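Porque é que os pneus têm riscos?

12 de julho de 2018

Olá outra vez! Chamo-me Fenna Lambrechts e gosto tanto de carros que até gosto das partes de que quase toda a gente se esquece. Já falámos do motor, já falámos dos travões, e desta vez quero falar daquela coisa preta, redonda e um bocadinho malcheirosa que fica por baixo de tudo. O pneu!

A ideia veio de uma carta de um leitor de oito anos. Ele perguntava: "Se os carros de corrida têm pneus lisinhos e são os mais rápidos, porque é que o carro da minha mãe tem pneus cheios de riscos?" Que bela pergunta. Fiquei a pensar nela o caminho todo até ao trabalho (e quase me enganei na saída).

Primeiro, uma coisa que me faz sempre impressão. O meu carro pesa 1518 quilos. É mais ou menos como três cavalos bem crescidos, todos em cima de quatro rodas. E sabem que parte de cada pneu toca mesmo na estrada? Ponham a mão aberta em cima da mesa. É uma coisa parecida com isso, talvez um pouco maior. Quatro mãos a segurar um carro inteiro, com as pessoas, as malas e o cão lá dentro. Quando o carro trava, são essas quatro mãos que se agarram ao chão. Quando faz uma curva, também.

Agora vamos aos riscos. Chamam-se sulcos, e o desenho todo junto chama-se piso. O trabalho mais importante dos sulcos é tratar da água.

Imaginem uma estrada num dia de chuva a sério. Há uma camada de água por cima do alcatrão, e o pneu tem de atravessar essa água para chegar ao chão. Se o pneu for devagar, a água tem tempo de se afastar para os lados. Mas se for depressa não tem, e vai-se juntando à frente da roda. Se não houver por onde fugir, pode acontecer uma coisa muito desagradável: o pneu sobe para cima da água e fica a deslizar, como uma prancha no mar. O condutor vira o volante e o carro continua em frente. Isto tem um nome comprido, aquaplanagem, que eu demorei imenso tempo a aprender a dizer sem me engasgar.

Os sulcos servem de caminho para a água. Ela entra por ali, corre para trás e para os lados e sai disparada – é por isso que os carros fazem aquele chuveiro atrás das rodas quando chove muito. Entretanto, os bocados de borracha entre os sulcos conseguem chegar ao alcatrão e agarrar-se a ele.

E os carros de corrida?

Aqui está a parte engraçada. Numa pista seca não há água nenhuma para tirar do caminho. Um sulco, nesse caso, é só um sítio onde falta borracha. Com um pneu liso, há mais borracha a tocar na pista e o carro agarra-se melhor às curvas. O leitor tinha toda a razão em desconfiar! Só que, quando começa a chover durante uma corrida, os pilotos vão a correr para as boxes e os mecânicos trocam os pneus lisos por outros com sulcos. Fazem isso em poucos segundos. O meu vizinho Michiels, que já foi mecânico de corridas, diz que passava mais tempo a treinar essa troca do que a almoçar.

A nossa mãe ou o nosso pai não podem parar à beira da estrada sempre que cai uma pinga. Por isso os carros normais andam sempre com sulcos, faça chuva ou faça sol. No seco perde-se um bocadinho de aderência, no molhado ganha-se muita, e assim o mesmo pneu serve para os dois dias.

Há outros risquinhos, muito fininhos, que parecem cortes feitos com uma faca. São as lamelas. Os pneus de inverno têm montes delas. Quando o pneu rola, as lamelas abrem e fecham e as beirinhas ajudam a agarrar a neve. A borracha destes pneus também é diferente, mais macia no frio. Já repararam que uma borracha muito fria fica dura? Com os pneus de verão acontece o mesmo, e um pneu duro agarra pior.

Os sulcos não duram para sempre

Cada vez que o pneu roda, deixa um nadinha de borracha na estrada. É tão pouco que não se vê. Mas no verão passado fiz uns 3000 quilómetros nas férias, de Leltum até à costa e depois volta por aqui e volta por ali, e isso são muitas, muitas voltas de roda. Aos poucos, a borracha vai ficando mais baixa e os sulcos vão ficando menos fundos.

Um pneu novo costuma ter sulcos com mais ou menos a altura da unha do vosso dedo mindinho. Na Europa, a lei diz que os carros não podem andar com menos de 1,6 milímetros, e isso já é muito pouquinho. Para não termos de andar sempre de régua na mão, os fabricantes põem uns altinhos de borracha lá no fundo dos sulcos. Quando o piso gasta tanto que fica à mesma altura desses altinhos, acabou-se, é preciso comprar pneus novos.

Querem fazer de detetives? Peçam a um adulto para ir convosco ver um carro parado, com o motor desligado e o travão de mão puxado. Procurem na parte de lado do pneu as letras TWI ou um triângulo pequenino. Depois sigam a direito dali até ao piso e espreitem para dentro do sulco. Lá está o altinho! (Vão ficar com os dedos pretos. Eu fico sempre.)

Uma experiência para fazer na cozinha

Precisam de um tabuleiro, de um bocadinho de água, de duas placas de plasticina do mesmo tamanho e de um adulto que não se importe com salpicos. Alisem bem uma das placas. Na outra, façam sulcos compridos com um garfo. Ponham água no tabuleiro, só uma camada fina, e carreguem com cada placa lá para dentro, devagar. Vejam para onde vai a água. Com a placa lisa, ela tem de fugir toda pelas bordas. Com a outra, tem uns caminhos só para ela. Se puserem uma gota de corante alimentar na água vê-se muito melhor, mas perguntem primeiro, que o corante agarra-se a tudo.

Palavras para guardar

Piso: a parte do pneu que toca na estrada.
Sulco: o risco largo por onde a água sai.
Lamela: o cortezinho fino que ajuda na neve.
Aquaplanagem: quando o pneu desliza por cima da água.

Ainda me sobrou uma pergunta, da mesma carta: "Porque é que os pneus são pretos?" A borracha natural é clarinha, quase cor de leite, e há mais de cem anos havia mesmo carros com pneus brancos. Depois descobriu-se que, misturando na borracha um pó preto muito fino chamado negro de fumo, ela ficava bem mais forte e durava muito mais.
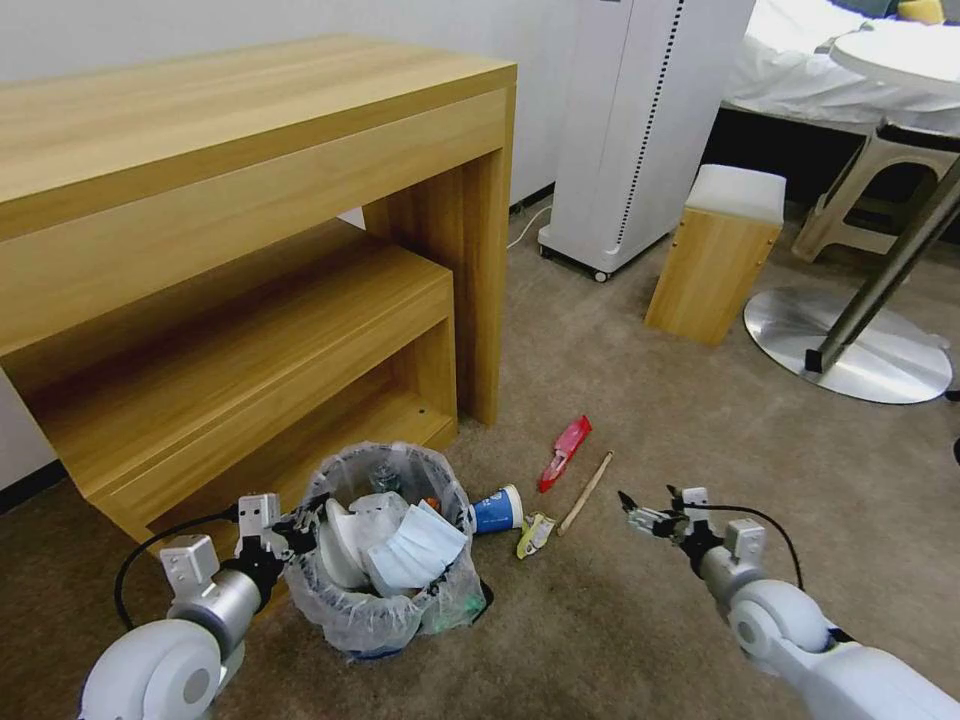

O negro de fumo também protege a borracha do sol, que a deixa seca e cheia de rachinhas com o passar dos anos. Em agosto volto com os amortecedores, e vou precisar de uma mola e de uma bola saltitona, por isso vão já procurando as vossas!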